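Mirura Introduces Lemero Tabletop Hat Stand for Entryways, Closets and Shop Counters

Open wire design gives caps and brimmed hats a place of their own; orders open in November

ONDCOMBE, Oct 20, 2020 – Mirura, a maker of small household storage goods, today announced Lemero, a tabletop stand for everyday hats. The stand is made of looped wire in a yellow-gold finish and is intended for use on a dresser, hall table or shelf. It will be sold through the Mirura website and at the Weerasinghe home goods store in Ondcombe.

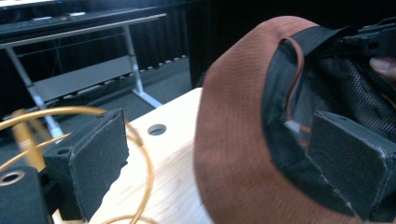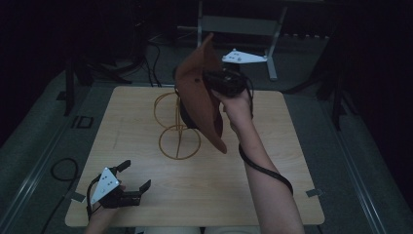 Lemero is the first Mirura product designed only for hats. The company's existing line covers shoe racks, drawer trays and wall rails for coats and bags. Customers have written to the company for several years asking for a way to store hats that does not require drilling into a wall or giving up a full closet shelf.

Before settling on a design, Mirura invited customers to answer a short survey on how they keep their hats at home. The company received 1078 replies. The most common storage places named were a coat hook, the back of a chair and the top shelf of a closet. Many of those who replied said that they stacked several hats together and that the ones at the bottom of the stack were seldom worn.

"Our customers told us that they own hats they like and cannot find," said Afiq Ngau, product manager at Mirura. "They were asking for something plain that sits by the door and holds the hat they wear most. We kept the design to that purpose and left out everything that did not serve it."

The Lemero stand has a larger loop below and a smaller loop above. The open form keeps the stand light in appearance and allows air to reach the inside of a hat after it has been worn. There are no clips or hooks to press into the fabric. The stand arrives in one piece and does not need tools or assembly.

Work on the design began with a taller stand meant to hold more than one hat. Early samples took up too much room on a narrow table, and the upper hat had to be removed before the lower one could be reached. The design team then turned to a single stand that could be bought alone or in a group. The final shape was chosen after 10 rounds of samples.

Mirura recommends Lemero for baseball caps, felt hats with a soft brim, sun hats and knitted hats. Hats with a heavy or rigid crown, including riding helmets and hard hats, should be stored elsewhere. The stand is for indoor use only and should be placed on a level surface.

Care Guidance for Owners

Each stand will be packed with a printed card on the care of hats. The text was prepared by Mirura with the staff of the Weerasinghe store, where hats have been sold alongside home goods since the store opened. The card includes the following guidance:

Brush felt with a soft brush, working in one direction.

Let a damp hat dry at room temperature, away from heaters and direct sun.

Lift a brimmed hat by the brim with both hands. Pinching the crown can leave a crease.

Turn out the inner band of a cap before wiping it with a damp cloth. Leave it turned out until it is dry.

Check hats in long-term storage at the start of each season, and keep them out of plastic bags.

The same text will be posted on the Mirura website in November, where it may be read and printed free of charge by any visitor. Stores that carry the stand may request extra copies of the card for their counters.

Availability

Lemero will be offered singly and in sets of three. The first production run is limited to 1550 stands. Orders placed on the Mirura website will be filled in the order in which they are received, and customers will be told by email when their stand has been packed. Delivery within the region is expected to take around a week.

The Weerasinghe store will keep a display of the stand near its front counter beginning in November. Visitors may bring a hat of their own to try on the stand before making a purchase. Staff will also be able to place orders for customers who prefer not to order online.

Stands that arrive bent or with a damaged finish will be replaced at no cost. Customers should keep the original carton until they have checked the contents. Unused stands may be returned to Mirura or, if bought in person, to the store.

"We have carried Mirura trays and racks for a long time, and hats are a natural addition," the Weerasinghe store said in a statement. "Our customers often ask how they should look after a felt hat once they get it home. We are pleased to be able to give them an answer in writing."

Retailers outside Ondcombe who wish to carry Lemero may apply to the company's trade desk. Applications received before the end of November will be considered for the second production run. Terms of supply and a minimum order form are available on request.

About Mirura

Mirura designs and sells storage goods for the home, with a focus on entryways and closets. The company is based in Ondcombe, where its design office and packing room share one building. Its products are sold directly to the public and through independent stores.

Media Contact

Afiq Ngau
Product Manager, Mirura
Ondcombe

Product samples are available to members of the press on written request.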